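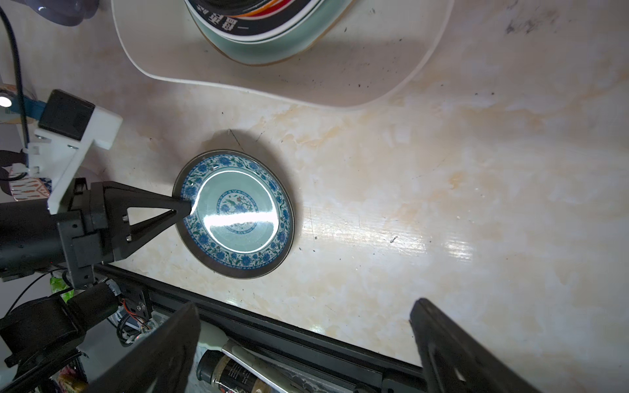
Call for participants: teaching two-arm robots to pick up plates

Flurnuvis project, Munasinghe Building, Hustdale

14 shares 3 comments

We are looking for people to take part in a paid study on how robots learn to handle crockery. You do not need any background in robotics, computing or engineering. Sessions run through February at our lab in Hustdale.

What the study is about

A plate lying flat on a counter is hard for a robot with two narrow fingers. There is very little to get hold of at the rim, and if the fingers come down too hard they push the plate away or jam against the surface. People deal with this without thinking. They slide the plate, tip it, or use one hand to raise an edge so that the other can get underneath.

We want to record how people solve the problem when they are working through a pair of robot arms, and then use the recordings to train a program called Grurnis, which tries to do the same job unaided. Our first round produced 601 recordings, all made by members of the lab. Grurnis learned from them, but it copied our habits too closely. It did well with the plates we had used most and badly with glossy ones and ones with a deep rim. We think recordings from a wider range of people will help, and this study is meant to find out.

One method from the first round is of particular interest. One arm presses a fingertip against the face of the plate and holds it tilted on its edge, while the other arm waits below with its fingers open. Some operators found this quickly and some never tried it. We would like to know how often new operators come to it without being shown.

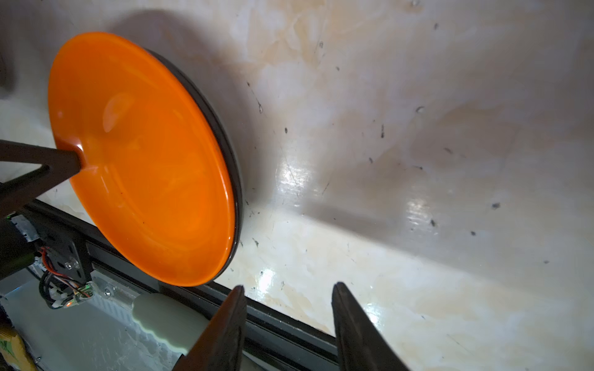 Page last changed: 3 January 2022

What you will do

You will sit at a desk and move two hand controls. The robot arms copy your movements. The cameras that Grurnis learns from are small ones mounted near the grippers, and you will see their pictures on a screen in front of you. Half of the participants will also be able to look at the arms directly. Which half you are in is decided by chance.

Each visit starts with a short practice. After that you will be given one plate at a time and asked to lift it from the counter with either arm, using the other in any way you like. The plates differ in colour, pattern and rim. We don't mind if you drop one. Failed attempts are kept and used, so please don't stop halfway through a try if it seems to be going wrong.

At the end we will ask a few questions about which plates you found awkward and what you did about it.

Time and payment

There are six visits, each lasting up to two hours including breaks. They can be spread over the month to suit you, but we ask that no two fall on the same day. Payment is by voucher after each visit. If you decide to leave the study early you keep the vouchers you have already been given.

Who can take part

You must be 18 or over and able to use both hands for light, repeated movements. Glasses and contact lenses are fine. We would especially like to hear from left-handed people, and from anyone who handles plates at work, for instance in a kitchen or a café.

Please do not apply if you have operated a remote-controlled arm before, or if you have a wrist or shoulder injury that might be made worse by the controls. Members of the Flurnuvis project and people who live with them cannot take part.

What we record

We keep the movements of the arms, the pictures from the gripper cameras and your answers to the questions. Your face and voice are not recorded. The data is stored under a number and not your name. We plan to release the arm movements and camera pictures to other researchers once the results are written up. You can ask for yours to be removed at any point up to the end of your last visit.

How to apply

Fill in the form at the reception desk in the Munasinghe Building, or ask the desk to send you a copy. Say which hand you write with and which times of day you can manage. We will reply to everyone, including those we can't offer a place.

Step-free access is by the side entrance. Tell us on the form if you need the desk or controls set at a different height.

14 shares 3 comments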